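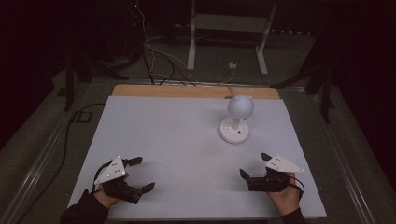 Ticket 3000-86
Product: Lirnent bedside lamp, white, round head on post
Category: Lighting / power base
Reported from: Hilport, guest room
Status: Closed, part replaced

Reported problem
Lamp goes out when the head is turned to the left. Comes back on when the head is turned toward the front, sometimes after a delay. The outlets in the base keep working the whole time. A phone charger plugged into the base did not drop out during the fault. Unit is in its second year of use. No fall or spill reported.

Requested from customer
1. Does the fault follow the lamp to a different wall outlet?
2. Does the lamp flicker if the base is held still and only the head is touched?
3. Is the surface under the lamp level?

Customer reply, 9:40 a.m.
Tried a wall outlet in the hallway, same result. Head flickers when touched near the bottom of the ball, where it meets the post. The nightstand slopes a little toward the wall. Also reports that the lamp has always rocked slightly on that nightstand and that a folded card was put under one side of the base last winter. Asks whether the card could be the cause.

Support note
Card is unlikely to cut power to the lamp but should come out for testing. A base that rocks puts a side load on the post each time the head is turned. Advised moving the lamp to a flat, rigid board on a table, away from bedding and curtains, and repeating the test there with the card removed. Nothing plugged into the base during the test.

Test 1, on flat board, lamp only
Base sits flat, no rocking. Lamp on. Head turned slowly to the right as far as it goes: stays on. Head returned to front: stays on. Head turned to the left: goes out a little before the stop. Repeated, same result. Rocking ruled out as the direct cause.

Test 2, bulb
Lamp unplugged and left to cool. Bulb removed, contact checked, bulb refitted. Customer reports the bulb was tight and the contact clean. Replacement bulb of the same type fitted. Fault unchanged. Bulb ruled out.

Test 3, post
Lamp unplugged. Customer asked to hold the base down and try to turn the post by hand. Post turns with the head instead of staying fixed. It should not. The collar at the foot of the post is meant to lock it to the base — if the collar is loose, the wire inside twists every time the head is moved.

Support note
Customer told to stop using the lamp and leave it unplugged. Outlets in the base share the same cord, so they are not to be used either, even though they appear to work normally. Customer asked if tightening the collar would be enough. Answer: no. The collar can be tightened, but the wire has already been twisted an unknown number of times and the intermittent contact shows it is damaged at some point along the post. Post and wire are supplied as one part. The base does not need to be replaced.

Referred to Illar repair counter. Lamp received there in April. Customer included the folded card in the box.

Bench findings
Collar loose by 2 full turns. Lock washer missing. No sign of it inside the base, so it was probably left out at assembly. Wire insulation worn through in one place, 13 mm above the collar. Conductor partly broken at the same point. No heat marks. Base wiring, switch and both outlets tested, all normal. Rubber feet intact.

Work done
Post and wire assembly replaced. Lock washer fitted, collar tightened, post checked for movement under hand load. Head turned stop to stop 86 times with the lamp on, no dropout. Base outlets retested under load after reassembly. Exterior wiped down.

Returned to customer with these notes:
— Turn the head by holding the ball low down, with the other hand on the base.
— If the post ever turns with the head, unplug the lamp and reopen this ticket.
— Do not lift the lamp by the head.
— Level the nightstand, or use a board under the lamp. Do not shim the base itself.

Customer reply, 4:15 p.m.
Lamp working in both directions. Nightstand has been leveled with a Stubbs adjustable foot at the back. Asks if the old bulb can go back in.

Support note
Yes, the old bulb tested fine. Ticket closed.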